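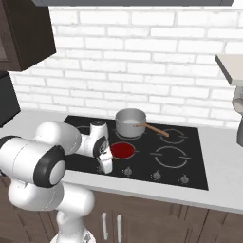

The simulated kitchen, with the arm over the cooktop and the front-left burner on.

The engineer who runs gripper tests at Plurthorpe does not like the word "benchmark." She used it twice in our talk and took it back both times.

Her group spent June comparing two grippers in simulation, the Suvon and the Shetty, on the same white arm and in the same kitchen. The Suvon came out ahead on turning cooktop knobs, 84 percent against 38. I asked if that settled it.

"It settles it for that kitchen," she said. "Those knobs are small and they sit in a row on the front edge. Move them to a back panel and I have no idea what you get."

The maker of the Suvon has been quoting the 84 since summer. She wishes it wouldn't. Each gripper got only eight starting positions, and the friction values for the fingertips came from a data sheet – nobody on her team had measured them. When they lowered the friction a little, the gap shrank. That run isn't in the slides.

"A burner in a simulator is a red disk," she said. "It doesn't heat the finger pads. It doesn't heat anything. If you tell me your gripper is ready for stoves, I want to know what happens to the rubber."

Then there is the controller. Both grippers ran on Plurkance, which was tuned with the Suvon attached. She brought this up before I did. Tuning it again for the Shetty would take a couple of weeks, and so far there is no budget for it.

So why run the comparison at all? She thought for a while. It did catch a bad wrist limit, she said, and it was cheap. "I'd do it again. I just wouldn't buy a gripper off it."

The hardware tests are set for November 2018, on a real counter. She would not guess at the result.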